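From the Pantry Shelf

I finally did the snack cupboard. I've been threatening to since the last newsletter, and Thursday it rained so hard that I ran out of excuses, so out it all came onto the table — crackers, half-bags of rice, the good raisins hiding behind the bad raisins, a jar of something from the Stimolmont street fair that I'm still too scared to open.

A lot of you wrote in after the August issue asking how I keep open bags from going stale, and I wish I had a fancier answer! I roll the top down tight, squeeze the air out as I go, and put a clip on it. Aksel Þórarinsdóttir (who runs the Nurville swap table and has opinions) says I should be moving everything into jars the day it comes home. She's probably right. But I like a bag. I like seeing the name on the front, and I never remember to label a jar, which is how I ended up putting powdered sugar in a gravy two winters ago. We ate it anyway.

What I did change this time is where the soft stuff goes. Anything that can get squashed has moved to the top shelf, and the cans have gone down to the floor of the cupboard where they can't fall on anybody. Bags stand up in a shallow bin with their fronts facing out, a bit like records in a record store, and I can flip through them with one hand while the kettle's on.
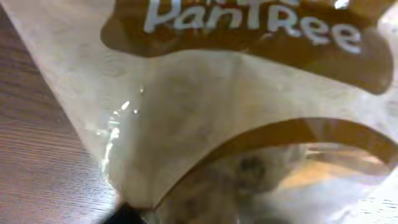 The bin cost me 95 cents at the Yeh closing sale and I should have bought 2. It's the right height for most snack bags, though the big tortilla chips still flop over the side and I've given up arguing with them.

If you've got things you know you won't eat, please bring them to the swap table, unopened and still in date. The box by the Stavosura bakery door is fine too, if you can't make it over to Nurville. Aksel is especially short on breakfast things right now, and she'd love more tea.

Next time I'm doing the spice drawer, so send me your tips (and maybe your spare cumin, I found three jars and every one of them was empty).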